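Lab notes > Teleop > Scoop task

Scoop into tray, sim demos, December 11, 2024

Started the morning in the sim with both arms loaded and the whole usual mess on the table: stapler, blue ring, the little maze-looking board, and the big gray tray up front waiting for something to go in it. I only care about the scoop today. Everything else is there so the policy learns to leave it alone (we'll see!).
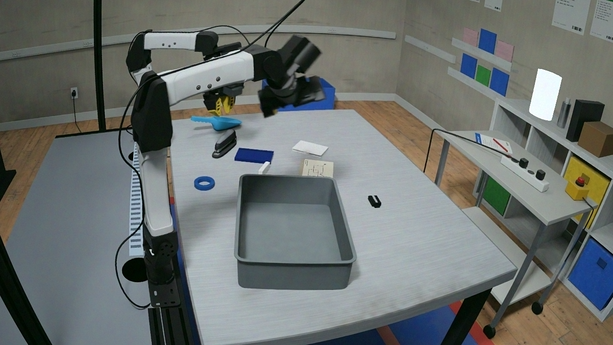 posted by Prasetyo Nair | Lusovura bench notes

So, Flimer is the leader rig I'm driving with, and it still feels twitchy in the wrist. I dropped the motion scaling to 70 percent before the first demo and that helped a lot, my hand stopped fighting the thing. I did 6 practice runs without recording, just to get the approach into my fingers again after being away from it for most of November.

The handle is where all the trouble is. It's narrow and straight, and if I come down even a little crooked one finger touches first and the scoop skates off toward the stapler. What works for me is getting the wrist camera view lined up with the handle, stopping there for a beat, and only then closing. I know the pause looks silly on replay, but please leave it in when you trim!

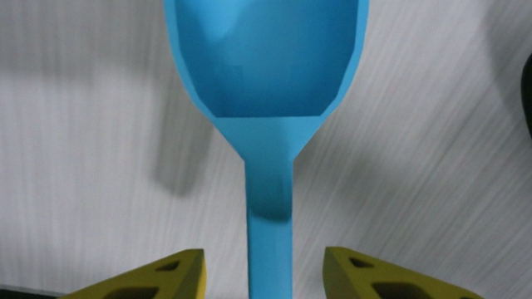
Other thing I keep doing wrong: I watch the overview and forget the wrist view, so my depth is off and I end up pushing down into the table. Four demos went in the bin for that. I tagged them "press" in Grustideo so they don't sneak back into the training split.

Also, keep the second arm parked well back while you're lining up. I had it wandering over the middle of the table this morning and lost a good grasp when I flinched.

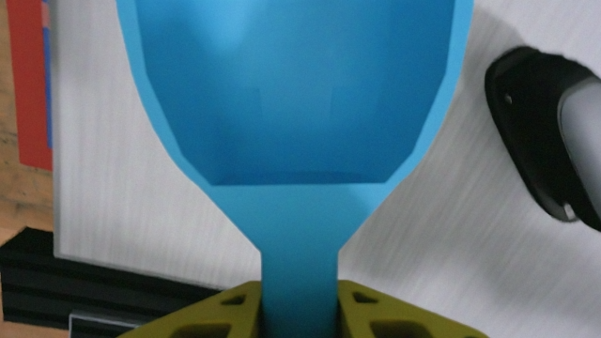 Target for this task is 1000 demos across everybody, which sounds awful but goes quicker once you have the rhythm (and coffee). If you take a turn, use the Pasaribu preset, shuffle the objects between runs, and write down which arm you drove. Tomorrow I want to try gripping closer to the bowl and see if the release gets cleaner.

Still to do: fix the clutch pedal mapping, it's backwards again.

Questions about these notes: ask at the Lusovura teleop desk | © 2024 Lusovura | Back to top

This site uses cookies to remember your login. Accept | Settings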